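4.2 Comparing the two grippers on thin objects

Cards turned out to be the best test we had. A block or a mug tells you very little about a gripper, as almost anything with two fingers will hold one, but a thin card lying flat against its neighbour shows up every weakness in the fingertips, the wrist camera and the controller at once. We ran the card task with both grippers, the Gumley (parallel jaws, rubber pads) and the Lục (two soft fingers with a thin nail at the tip), on the same arm and with the same Skedamer controller. Each gripper had 100 attempts, split evenly between the head camera alone and the head camera together with the wrist camera.

The desk was left much as a working desk is. We had planned to clear it, and early runs at the Lorkudside lab in February were done on a bare surface, but the results flattered both grippers so much that we dropped them. Cables, chargers and a laptop give the depth estimate something real to struggle with, and we were delighted by how quickly the differences came out once they were there. 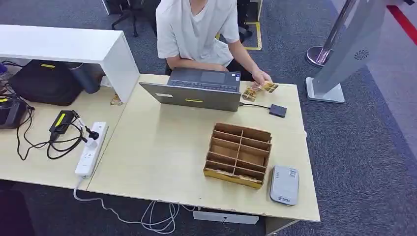
Figure 6. Head camera view of the card task, with the slotted organiser in the foreground and a small fan of cards held over the desk.

The Lục did very well. With both cameras it drew a single card from the fan in 80 per cent of attempts, and the nail slid between neighbouring cards with hardly any sideways push. The Gumley managed 30 per cent under the same conditions. Its usual fault was taking two cards together - the pads grip so firmly that the second card simply comes along. On the return half of the task, placing a card into a slot of the organiser, the order was reversed. The stiff jaws kept the card upright all the way down, while the soft fingers let it lean and catch on the dividers.

Camera choice mattered more than we expected. From the head camera the edges of the cards are only a few pixels wide, and the controller often aimed for the middle of the fan. Adding the wrist camera fixed most of this for the Lục but helped the Gumley far less, whose jaws block the view over the last 2 cm of the approach. Tươi Thân tried moving the wrist camera to the outer side of the Gumley mount, and the first few runs looked very promising. We have left them out of Table 3, where all attempts use the standard mount.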